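18 octobre 2025

Repris ce matin le dossier de l'eau. La brochure de Brultine promet une carafe filtrante qui « rééquilibre » l'eau du robinet, pour 199 euros, cartouches non comprises. Rééquilibre quoi, on ne sait pas. J'ai lu les douze pages deux fois, avec un café, et je n'ai trouvé ni analyse ni nom de laboratoire.

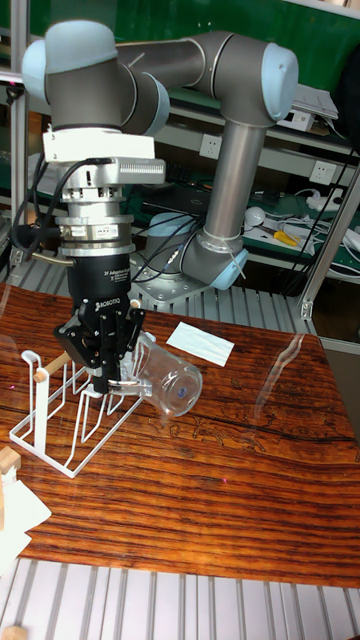

Photo : Cyril Tindall

Je bois l'eau de Tenville depuis l'enfance. Elle est dure, elle entartre la bouilloire, elle a parfois un goût de chlore en septembre. De là à payer pour qu'on me la rende « vivante » — le mot est dans la brochure, page 3 — il y a une marge.
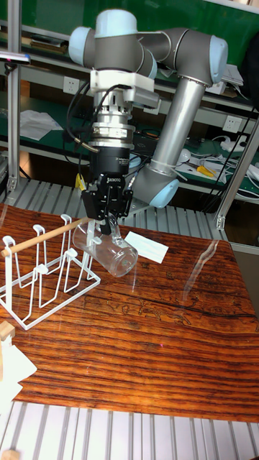 Selon Declan Clegg, j'ai tort de me moquer : le thé est meilleur depuis qu'il filtre, et sa femme le dit aussi. Je veux bien. Mais ils savaient tous les deux quelle tasse était laquelle, et ils avaient déjà payé.

Le vendeur parle de 400 litres par cartouche. Avec quelle eau, à quel débit ? J'ai écrit pour le demander, on m'a renvoyé la brochure.
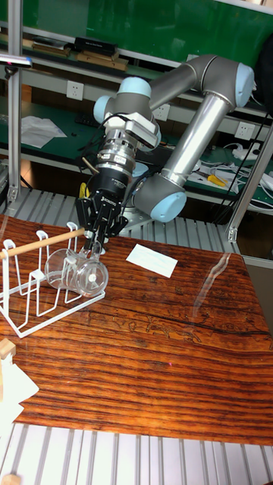

Tu pourrais au moins essayer avant de juger, m'a écrit Liam Lambert à midi. Essayer, oui, à l'aveugle, et que quelqu'un d'autre verse. Il n'a pas répondu.

Relu la facture d'eau pendant que la soupe chauffait. Rien à en tirer, sauf que l'abonnement a encore augmenté. 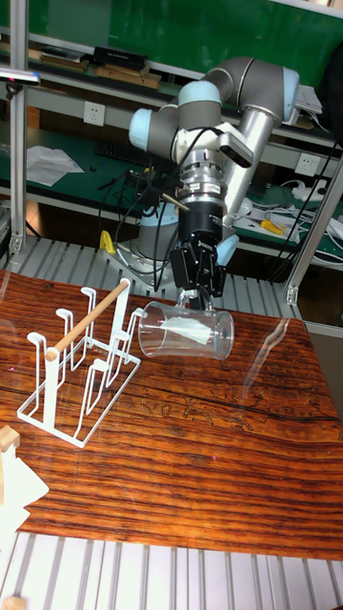 Est-ce que je vais en acheter une ? Pas avant d'avoir vu une analyse signée, avant et après filtration.

Demain, détartrer la bouilloire au vinaigre. Penser à racheter du vinaigre.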